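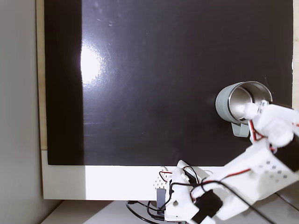
brestov: I wouldn't put Clomis anywhere near a top 100, sorry. The jumping is mush and level 8 is a corridor.

Clomis_fan_1019
Level 8 is the best one. You can skip half of it if you hug the ceiling.

brestov
So the best bit is the bit you miss — noted.

nechyporuk
Has either of you played it on the original cartridge? The Brolier port drops inputs, which would explain the mush.

brestov
Port, in May. Paid 70 for it as well.

Clomis_fan_1019
There's your problem. Two problems, at that price.

brestov
Fine, I'll try the cartridge. It's still a corridor.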